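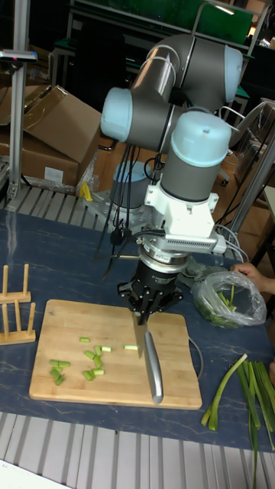
Wenna Tarrick
Cookery teacher, Fladmont evening classes

Speaker notes: Getting people to cook on a weeknight

Say hello, thank them for coming out in the rain (if it's raining). Check the back row can hear me.

Start with the onion story. My first class in Fladmont, sixteen people, and I'd planned a lovely three-course menu with a proper sauce. We spent the whole first hour on onions! Half the room had never been shown how to cut one and were too polite to tell me. I threw the menu away and we made soup. It was the best evening of the term and I've started every course with soup ever since.

Main point, say it slowly: most people who tell me they can't cook mean they can't face it at 6 o'clock. They're tired, someone's asking where their trainers are, and the recipe wants a thing they haven't got. So I don't teach recipes much any more. I teach the half hour before.

What I mean by that. Clear one bit of worktop, only one. Put a damp cloth under the board so it doesn't slide about. Get the onion going before you've decided what's for tea, because nearly everything begins with one anyway and the smell cheers you up. Ask for a show of hands here: who decides what to eat while standing at the fridge? (It's usually most of them. It's me too.)

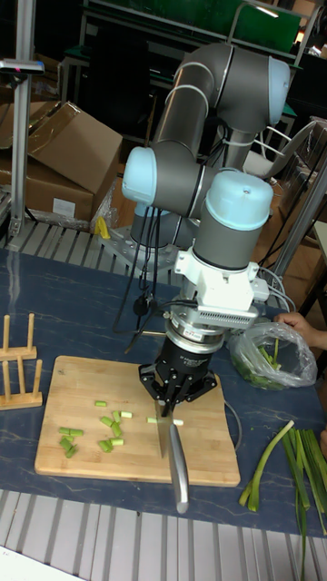 Then there's shopping. I used to write a list by meal and I'd get home with seven sorts of herb and no tea. Now I write it by how long things last. Greens and fish for the start of the week, then eggs, then whatever's in the tin cupboard by the end. My neighbours do a big shop at the Udetti market and split it between two households, which works a treat with cabbages and less well with a single pineapple. Leave a gap for people to laugh, or carry on if they don't.

Knives, keep this short or I'll go on all night. You need two. One big, one little. Get them sharpened, and if you don't like doing it yourself the Kao hardware shop will do them while you wait. Don't buy the block with the slots.
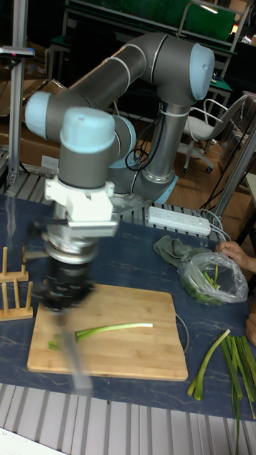
Robot arm chopping, with a bamboo board under the knife.

Leftovers. Read out the bit from my notebook: I've written down 677 suppers now, good and bad, and the ones with a star next to them are nearly all second-day food. Rice with an egg on. The end of a stew on toast. Mention the Dostisard pie (cold potatoes, cheese, too much pepper) and promise the recipe to anybody who wants it. Copies are in the blue folder, remember to take the blue folder!

If there's time, do the bit on freezing bread. If not, go straight to questions. Somebody will ask about garlic presses. I like them, and I'm happy to argue.

Tea is at the side table afterwards, and class forms for April are by the door.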